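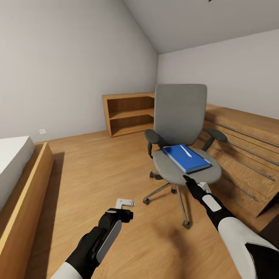
Figure 2. Rendered attic bedroom with sloping ceiling and wooden floor.

3.2 Sleeping under the roof

I'll admit I got into this topic because my own upstairs room in Fundthorpe is unbearable by March! Nandi Hendricks and I mailed a survey to 500 households with converted attics, and people wrote us whole essays in the margins (lovely ones, mostly about fans). Attic sleepers moved downstairs on about 7 nights a month in summer, and the colour of the roof mattered less than I'd hoped. Insulation thickness mattered heaps, though, and we come back to that in Section 4.

We use cookies to improve your experience. Accept | Manage preferences

Renters were harder to reach, so I'd treat their answers with a bit of care.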